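17th October
By Zarmeena Usmani

I came to bread late and badly. My first loaf could have propped open a fire door, and my second went to the ducks, who left it. But by July I had a starter that doubled overnight and a kitchen that smelled permanently of warm apples, and I was hooked (and a bit of a bore about it, according to my sister).

So when a friend suggested a weekend at Berkunura, a small baking school up a very steep lane, I booked before she'd finished the sentence. There were five of us round the table, all in borrowed aprons, all pretending we hadn't been up since dawn with nerves. Our teacher was Elie Khalaf, who grew up over his uncle's bakery and shapes a loaf the way other people fold a napkin – two tucks and it's done.

He had us start with flatbreads. I was a little put out, having come for big crusty rounds, but what a morning it was! You roll, you flip, you eat one standing up with salt and oil, and then you eat another. He wouldn't let us weigh anything until after lunch. "Feel it first," he kept saying, and poked my dough in a way I took personally.

The afternoon was rye, which is sticky and sulky and gets into your watch strap. I used 400 grams of it and I think I wore half. Mine came out lopsided and I carried it home on the train in a tea towel, still pleased as anything.

I've baked every weekend now for 40 minutes at a lower heat than I used to, on Elie's advice, and the crust is so much better for it. My sister has asked for one for her birthday, with seeds.
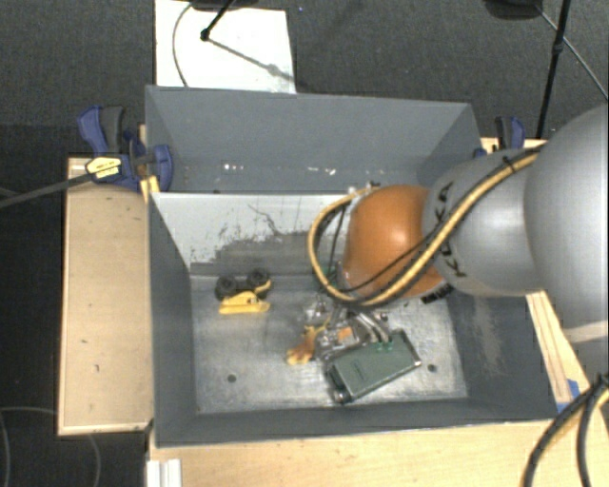
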